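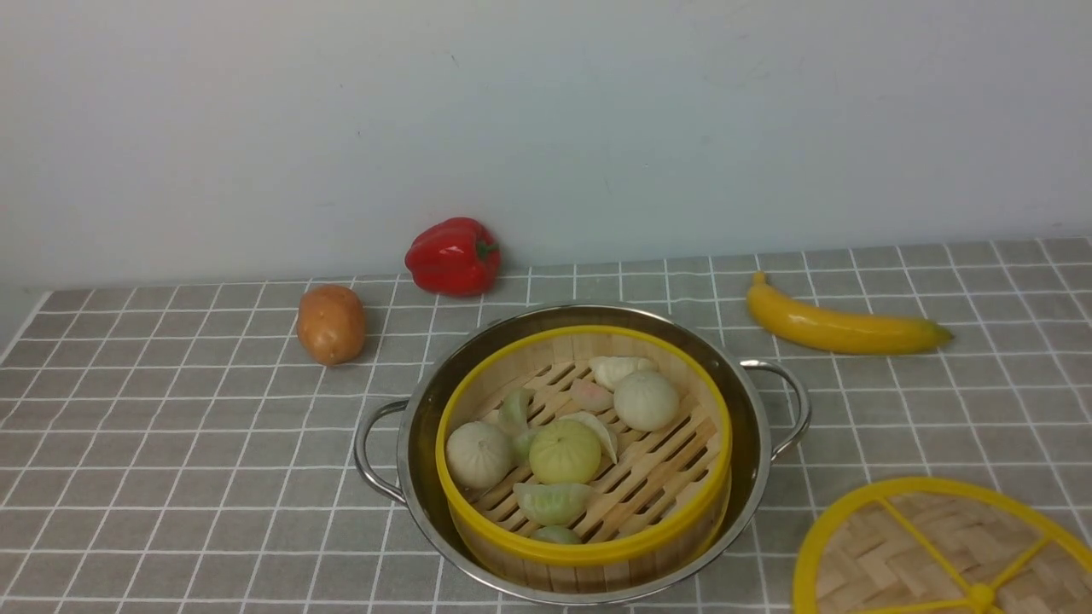 Steamer basket in a metal pot, with a potato, a red bell pepper and a banana.

4.2 Setting Up Fingerprint Unlock

Now for the fun part! Once your Alley phone knows your finger, you can skip the passcode nearly every time. Have a passcode in place before you start (see 4.1).

1. Open Settings and tap Security, then Fingerprint.
2. Enter your passcode.
3. Tap Add Finger and rest your fingertip on the sensor. Lift it when the phone buzzes.
4. Keep touching and lifting, shifting your finger a little each time, until the ring on the screen fills up. It takes 15 touches.
5. Type a name for the finger ("right thumb" works great) and tap Save.

Lock the phone and try it out. It's quick!

Note: You can save up to five fingers. I like to add the same thumb twice, once from each side, and it makes one-handed unlocking so much smoother.

Note: If the ring stops filling for 20 seconds, the phone drops that finger and you start over at step 3.

Caution: Do not use solvent or abrasive wipes on the sensor. A dry, soft cloth is all it needs.

Caution: Anyone whose finger is saved can open the phone. Remove old entries before you lend it or sell it.

Guide text by Azucena Figueroa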